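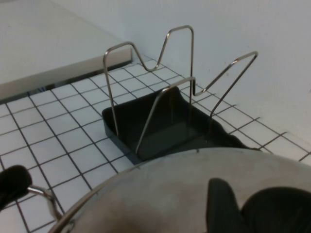 Okay, session three, and we finally get to the Jivus kit, the one Haststead sells as a "kitchen starter" package for small labs like ours. I've had it on the bench for most of the winter and I have opinions, so these notes run a bit longer than usual! What you get is a two-finger gripper, a wrist camera, the mounting plate and a license for their grasp software, and the first thing I want you to look at is how the fingers deal with something big and curved. A steel pot lid is a mean test. It's shiny, it's domed, and once you're that close it fills up the whole lower part of the wrist view, so the rack you're aiming for (thin bent wire, also shiny, sitting in its black tray) gets squeezed into what's left. Look at how the front and back loops of the wire cross over each other. Which gap is the real gap? The software has to answer that, and so do you when you write up your plan.

What I like: setup is quick. Twenty-six screws, one cable, and the calibration routine talks you through everything in plain English. The manual is 104 pages and I read maybe half of it before things were moving.

What I don't like: the depth estimate on polished metal. I logged 362 attempts with lids and pans, and the misses bunch up wherever there's a bright highlight. Haststead's support people told me to turn down the overhead lights, which helped a little, but come on, it's a kitchen kit.

We'll compare it with the Lazăr gripper next time. That one costs almost twice as much and has softer pads, and the group over at Prallosbridge swears by it. I'm not sold yet.

For your write-up (one page, please, I mean it): pick an object from your own kitchen that you think would give the Jivus trouble, tell me where you'd grab it, and tell me what the wrist camera would lose sight of on the way in. Sketches are welcome, ugly ones too.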